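Pellero Ball Return, reviewed after a season of use

I coach a girls' basketball team in Findisdale, 11 players, and I bought the Pellero ball return in July with my own money. It's a net and chute that hooks onto the rim and sends made shots back to the shooter. There's no motor. A small battery-powered counter clips onto the chute and adds one each time a ball goes through.

We've put almost 3,000 shots through it, most of them free throws and short jumpers from the wings. The rest came from my assistant, Si-woo Yeon, who stays after practice to work on his left hand.

Setup

The box holds the chute in two halves, four hooks, a mesh backstop and the counter. The instructions are one sheet, printed on both sides. The drawings are fine, but the hook step is shown from underneath and I had it backward the first time. Lay the two halves out on a table and snap them together before you get on the ladder. They're stiff when new and need both hands.

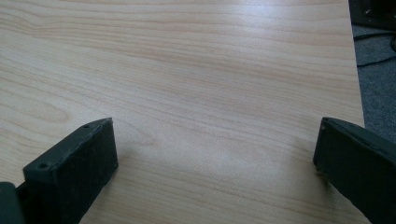

Light wood-grain tabletop.

Once assembled, it goes up in a few minutes with two people. I can do it alone but I don't like to, because the second hook has to be set while you hold the weight of the chute. It fit the standard rims in our gym and the older double rims at Clunis, where we practice when ours is booked. On the double rims the hooks sit looser and the chute leans slightly to one side.

How it works in practice

The chute turns by hand to face wherever the shooter is standing. For free throws it's very good. The ball comes back on one or two bounces, and a player can get through a set without leaving the line. From the corners it's less reliable. The backstop is narrow on the sides, and a long miss goes where it would have gone anyway.

Our younger players got the most out of it. They used to spend half of a shooting drill chasing balls, and now they shoot more and stand around less. I wouldn't say it has fixed anyone's form.
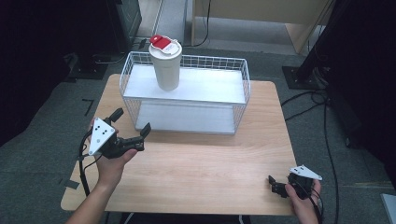 The carry bag is the weakest part of the package. It's one long sleeve with a drawstring, and everything goes in together, so the hooks scratch the chute and the counter ends up at the bottom. There are no side pockets. A tall tumbler with a lid, like the white one standing in the wire basket, has to be carried separately, along with your whistle, your clipboard and whatever else you bring to the gym. I keep the counter in a sock. For the price, a zipper and one padded pocket would have been reasonable.

The counter

It's accurate as long as the ball drops cleanly. Balls that roll slowly down the chute sometimes get counted twice. Over one long stretch Si-woo kept his own tally of makes and got 1,207, and the counter was a little higher. That's close enough for practice, but I wouldn't use it to settle a contest.

The display is easy to read from the foul line. The reset button is too easy to press, and we've lost a few totals when someone grabbed the chute to turn it. 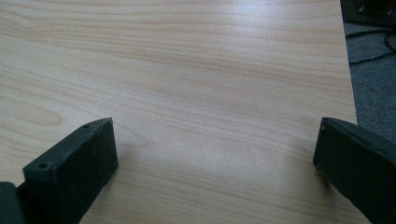 The battery lasted until well into the season. It takes a coin cell, and the cover is held by a very small screw, so keep a screwdriver in your bag.

Compared with the Yang

The other one I've used is the Yang, which a neighboring team owns. It has a wider backstop and does better from the corners. It's also heavier, takes longer to put up, and has no counter. If your basket stays set up at home, I'd look at the Yang first. For a shared gym where everything comes down at the end of the hour, the Pellero is easier to live with.

Wear so far

One hook has lost its rubber coating. The mesh has a small pull near the bottom seam that hasn't grown — I put a stitch in it. The manual says to check the mesh at 2,000 shots and I'd do it sooner.

Four stars out of five. I'd buy it again, and I'd get a different bag.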